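Furumus (concert series)

Furumus is a run of free outdoor concerts held every summer in the old limestone quarry at Lozano, and I've been keeping this entry up since my second season there. It was started by Ignacio Wojcik, a bass player who wanted somewhere loud to rehearse and ended up with an audience!

The quarry holds 500 people on folding chairs and blankets. Each season has six shows, always on a Wednesday, with three bands on the bill – the local one goes first.

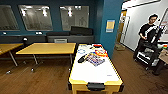
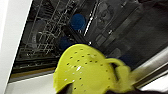
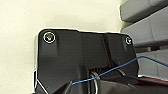 First of the three: air hockey table with a yellow rim.

Sound is the thing folks argue over. The back wall throws everything at you a beat late, so Rowena Macaraeg (she has run the mixing desk for years) keeps the drums low and hangs heavy curtains behind the stage. I love the echo myself, especially on horns.

The best known recording is Hellska's live album, taped there in one evening with Dindo Mercado sitting in on trumpet. You can hear rain on the tarp during the slow number. Parking is at the top of the hill, and the walk down is steep – bring a flashlight for the way back.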